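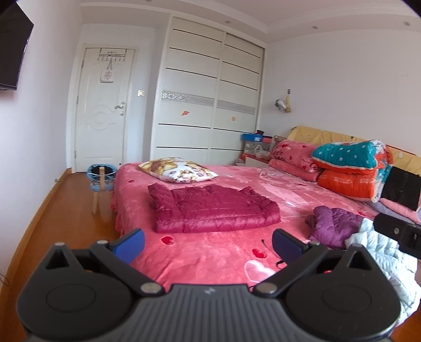

Short-stay unit inspection, bedrooms and hallway
Vumidari, Unit 6
Inspected by: Yaa Abugri
Mon 18 December

Result codes: P = pass, F = fail, R = recheck, N/A = not fitted.

1. Smoke alarm, main bedroom. P
Sounded on test button. Expiry label legible. Next battery change due in May.

2. Smoke alarm, hallway. F
Sounded, but not interconnected with the bedroom unit. Electrician to re-pair both alarms before the next booking.

3. Window restrictor, main bedroom. P
Opening limited as required. Key hung on the hook inside the wardrobe door.

4. Window restrictor, second bedroom. R
Screw on the left bracket turns without biting. Packed and tightened for now. Replace with a longer screw.

5. Blind cords. P
Cleats fixed to wall in both rooms. No loose loops.

6. Tall furniture anchored. F
Second bedroom bookcase has one strap of two. The remaining strap is fixed to plasterboard only. Move to stud.

7. Portable heater clearance. R
Heater was stored 450 mm from the curtain in the second bedroom. House rule is one metre in use or in storage. Moved to hall cupboard. Floor marking to be added.

8. Power boards. P
One per bedroom, none daisy-chained. Test tags current.

9. Safety switch. P
Tripped on push-button test and reset. Circuit labels rewritten, as the old ones had faded.

10. Bed frames and slats. P
Centre leg on the main bed was sitting off the floor. Wound down and locked.

11. Exit path at night. P
Hall night light works. Rug runner re-taped at the bathroom end.

12. Hot water at hallway basin. N/A
Basin removed at last renovation. Delete this line from the form.

13. Carbon monoxide alarm. N/A
No gas or solid fuel in unit.

Follow-up
Items 2 and 6 must be closed before the unit is released. Items 4 and 7 may be closed within 30 days. Obaidul Talukder holds the parts list. Photos of completed work go in the unit folder under the item number.

Share (6)

Comments (3)

Gayan Munasinghe
Item 6: which stud finder are you using? Ours reads false on the foil-backed board in these units.

Yaa Abugri
The magnetic one. Find the screw line first, then drill a pilot hole.

Lucero Villca
Can item 12 stay on the form for Zomine? Those units still have the hallway basin.

Recent checklists
Kitchen and laundry, Unit 6
Balcony and external stairs
Pool gate and fence, Mosell
Fire extinguisher tag register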